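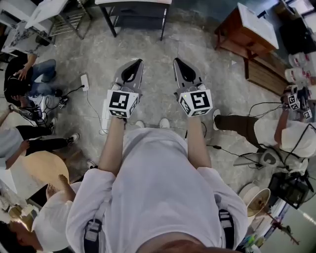
Floor toward the white-topped table, power strip and trailing cable.

December, 16:20. Sindada workshop, room check before the layout change.

Floor: speckled concrete, no coating planned. The power strip is lying in the walking area with its white cable running toward the center. Move it to the table side and route the cable along the table legs. Cable clips are in the Brennan box. Leave 80 cm clear between the table and the nearest seat.

Stool: keep the round one. People are sitting and crouching on the floor as well, so order floor mats from Vorutau, dark gray, the thin type. Shoes on or off is still undecided. If off, the floor needs sweeping before each session.

Rack: stays where it is, next to the table. White items to be sorted and labeled by shelf. The patterned cloth on the other table can stay until the new top arrives.

Lighting: target is 500 lux at floor level. Not measured yet, meter is out at Latari. Fixtures are mixed, a fluorescent tube on one side and a long LED unit hung under the beams on the other. Would prefer LED throughout. Ceiling is white corrugated metal on white steel beams, so new units can hang the same way.

Air: black round fan against the wall. Try it on setting 2 and check for drafts at floor level.
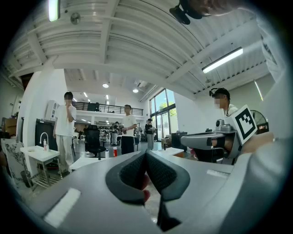
Penciled in beside the lighting paragraph: don't replace the tube until the meter is back, otherwise we have no reading to compare with. Agreed. Lighting order on hold, mats and clips go ahead.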